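Gekthorpe Ice Arena: Pre-Game Rink Check, With Comments
Updated for the January home stretch

Hello again, and thank you to everyone who takes a turn at this. Go through it in order, please, and start by 3:30 if you can — the Skesness bus likes to show up early.

1. Boards and glass
Checked: OK
Walked the full lap and leaned on every panel. The one by the visitors' bench still rattles a bit, but the clamps are tight.

2. Goal pegs and nets
Checked: FIX BEFORE PUCK DROP
The north net has a hole low on the left side, big enough for a puck. We had an awful argument over one of those against Cultby last season, and I'd hate to go through it again.

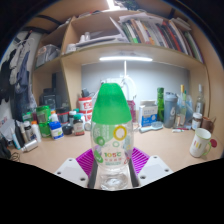 3. Bench doors and latches
Checked: OK
The home latch was sticky, so I gave it a little grease and worked it back and forth until it swung nicely.

4. Stands and exits
Checked: OK, with a note
All exits open and lit. Row 15 has a loose handrail, now taped off. Please keep the tape up even if we get anywhere near our 3,000!

5. First aid room
Checked: RESTOCK
Stretcher and defibrillator both fine. Ice packs are low — the Vídalín tournament went through nearly all of them, so I've asked for 100 more.

Sign the sheet at the bottom and leave it in the tray by the skate shop.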